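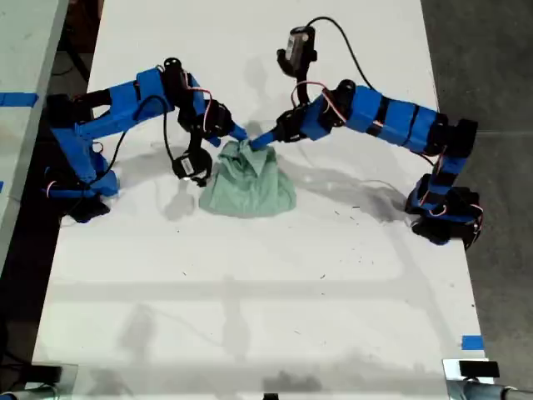
I keep my table-wiping notes in a folder called Puvden, and most of them are about cloths. I own way too many, I know, but the choice of cloth matters more than whatever is in the spray bottle! A soft one has some give to it, so it bunches up easily and gets creases running all the way down, like the pale green one up there with its top pinched into a peak. Fluffed up like that, a cloth has a lot of folds for crumbs to hide in. Shake it out over the sink before it goes anywhere near the laundry.

## What's in the folder

- `cloths.csv` - every cloth I've tried, one row each (24 so far)
- `surfaces.md` - notes on white tops, wood tops and the one glass desk I regret buying
- `crumbs.md` - dry mess, by type
- `washing.md` - what I wash with what, plus a short rant about fabric softener
- `old/` - stuff I haven't had the heart to delete

The columns in `cloths.csv` are:

| column | what it means |
|---|---|
| `name` | whatever I call it around the house |
| `color` | my best guess, I'm bad with greens |
| `feel` | soft, medium or scratchy |
| `lint` | 0 to 3, where 3 is basically a sheep |
| `keeps_folded` | yes or no |
| `notes` | complaints, mostly |

The `name` column is a mess. Half of those names only make sense if you've stood in my kitchen (sorry). The Liveo ones came in a multipack and I never labeled them, so they share one row until I get my act together.

## Dry mess on white tables
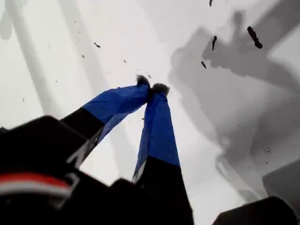
White tabletops are my favorite to look at and my least favorite to keep clean, and that's why `crumbs.md` is the longest file by a mile. A pale top shows every single speck. Small dark bits scattered over it, the kind you can see all over the white surface just above, would vanish on my old walnut table, and I'd go on eating breakfast next to them for a week.

What I do with dry bits:

1. Keep the spray bottle out of it. Damp crumbs smear.
2. Fold the cloth into quarters so there's a flat edge.
3. Pull toward yourself in long strokes, into your hand or a dustpan.
4. Flip to a clean side and go over it again.
5. *Then* spray, if you still want to.

A soft brush is great for step three too, especially near the edges. I like the little Engebretsen one, but it sheds when it's new, so give it a few swipes over the trash first.

## Still missing

- Lint scores for most of the dark cloths. I started doing them at night under a yellow bulb and didn't trust any of them.
- Anything about marble. I don't have any marble.
- A decent way to sort by color. "Mint" and "sage" are two separate entries right now and I keep changing my mind about which is which.

## Using this

Copy whatever you like. I first typed these notes up in the Memotico app and the line breaks came over strangely, so if a file looks odd, it's probably that. I tidy things up whenever I do a big wash, and the next one is planned for September.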